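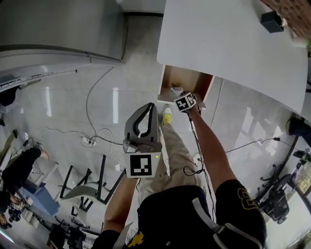

Workplace Software | Features

When Kiltadus moved its 900 employees to single sign-on in January, the login page was the easy part. The hard part was deciding which list of people was the right one.

The company had two. Payroll kept one in Hidville, and the IT desk kept another in a directory that dated from before the Dobson office opened. They disagreed on 506 records. Some were spelling differences. Others were contractors who had left and still had working passwords.

"We wanted to sync everything on the first night," says Sowmya Rai, who ran the project. "Vignesh talked me out of it."

Vignesh Shenoy, her systems lead, asked for a freeze instead. For 2 weeks no new accounts were created by hand. Managers got a short list of names and marked each one as current or gone. Accounts that no one claimed were suspended but kept, so they could be restored with their files intact.

Dobson switched first, then Kirby. The Kirby warehouse had shared logins on its shift terminals, and those took longer. Narayanan Achari, the shift manager there, asked for badge sign-in so that people would not have to type a password at 6 a.m. He got it a month later.

Role permissions are still set by hand. Aishwarya Rao on the payroll side wants them tied to job codes, but the codes need cleaning up too. She has started with the Dobson office.

Contact us | Advertise | Copyright, all rights reserved | Back to top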